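The Good Table

By six in the morning Noemí had stripped both beds and emptied the hall closet into the bathtub, which was the only clean surface left. The movers from Quintero were due at ten. Her brother had promised to come at six too, and he came at seven with two coffees and no tape.

"You said you had tape," he said.

"I said I had some."

They worked through the kitchen first. Jacinto wrapped plates in newspaper and she wrote on the boxes. Their mother's house had one rule when it came to laundry, and it was that nothing got folded anywhere except the round table. The beds were for sleeping in. The couch had the dog on it, and later, when the dog was gone, it had the dog's hair. So everything went to the table, over the quilted cloth with the stars, and their mother stood there in the evening with the radio on and made piles. When she wanted the next pile she gave the turntable a push and it came around to her.

Noemí had not planned on saving that part of the house for last. It worked out that way. Every time she passed the table she found something else to carry to the porch. 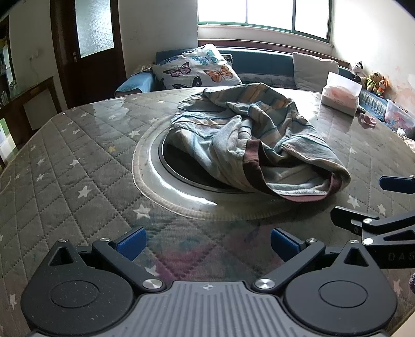

Noemí Orozco
Fiction contributor

"What about this?" Jacinto said.

He was standing over the turntable with his hands in his back pockets. The striped thing was still where she had dropped it the night before, all bunched up, blue and orange and gray, with the maroon trim showing.

"It was behind the dryer," she said.

"Is it hers?"

"I don't know. I thought it was yours."

He pulled one hand out and pushed the edge of the turntable. The heap went around once, slowly, and stopped with the trim facing him.

"I had one like it," he said. "For that summer at Vemulico. I wore it on the bus."

"You hated that job."

"I hated the bus. It was 96 steps from the stop to the gate and the foreman watched you walk every one of them."

She laughed and went to get the marker. When she came back he had not picked it up. He was looking at the stars on the cloth instead, running his thumb along the stitching.

"She used to tell me you could make a wish on these," he said.

"She told me they were for keeping my elbows off."

A truck slowed down outside, then kept going. It was 9:40 by the stove. Jacinto drank the rest of his coffee, though it must have been cold by then.

"Fold it," Noemí said.

"I don't know how she did the sleeves."

"Just fold it. I'll do the plates."

She went into the kitchen and wrapped three bowls and a gravy boat. Behind her she could hear him moving the turntable, a little one way and a little back - the same sound, every evening, under the radio. She took her time with the gravy boat. Then she found the last of the tape and brought it out to him.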